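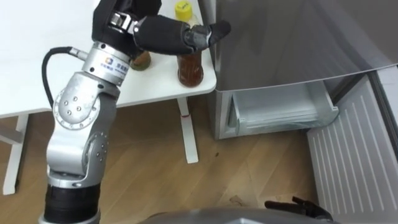 Robot arm and hand over a white table

Home | Ask | Browse Topics | Members | Help

Filed under: Books & Literature > Travel Writing > Editions and Texts

Which text of a serialized travel book should a reading group use?

Posted by Dymphna Ó Gríofa, February 8, 2019

I coordinate a reading group attached to a public library. In March we are to begin a travel narrative by an author named Conneely, who walked the coast of a northern country and sent home letters that were printed in a weekly newspaper. The letters were later gathered into a book under the title The Road to Skevura. The library holds nine copies of a modern paperback issued by Niltesus. One member has brought in photocopies of the newspaper printings, and the two do not agree.

There are 51 letters in the newspaper. The book has 46 chapters. Five letters appear to have been left out altogether, among them the one describing the ferry crossing and the quarrel over the luggage, and several others have been softened. In the newspaper the author is rude about his landlady at some length. In the book she receives one polite sentence. The paperback has no note on the text and does not state which printing it follows.

I would be grateful for guidance on two matters. First, is it usual for the book to be treated as the proper version, given that the author presumably approved it? Second, if members quote from different texts during discussion, how should the passages be cited so that others can find them? We have members who take these matters seriously, and the last session on a book of this type was largely spent looking for page numbers.

Reply from Ruairi McIver

It is common for travel letters to be revised before they are issued as a book, and the revisions are often substantial. A newspaper letter was written quickly, for readers at home who might know the author. A book was expected to last longer and to sell to people who did not. Jokes about named persons were frequently cut, repeated material was removed, and the order of events was sometimes changed to give the journey a clearer shape.

For a general reading group, I would recommend the book as the common text. It is the version that most readers have known and the one your library can supply. It should not be assumed, however, that every change was made by the author. Publishers and their editors also cut for length. Unless letters between the author and the publisher survive, the source of a given change may remain unknown, and the group should be cautious about saying that the author "changed his mind" on any point.

The omitted letters are well worth reading as a supplement. I suggest that two or three be distributed in advance, with the ferry letter first. It would also be useful to set one full newspaper letter beside its chapter and to ask what has been lost and what has been gained. In my experience this takes a full session and should not be added to the end of another.

With regard to citation, page numbers are of little help when more than one edition is in use. Please consider the following form:

For the book: chapter number, then paragraph number within the chapter.
For the newspaper: the date printed at the head of the issue, then the column. The date on which the author signed the letter may be several weeks earlier and should not be used alone.

Members who own other editions should first confirm that the chapters are numbered in the same way. Some reprints join short chapters together without saying so.

Reply from Voltlow

Check the back of the title page in the paperback. Sometimes it says "first published" with a year and that tells you which printing they copied. If it is blank you can write to the publisher.

Reply from Dymphna Ó Gríofa

Thank you both. The reverse of the title page gives only the year of the paperback, and I have written to Niltesus accordingly. We will adopt the chapter and paragraph form. The ferry letter will be copied for all members before the first session, and the landlady will be held over to the second.

Tags: travel letters, newspaper serials, reading groups, citing editions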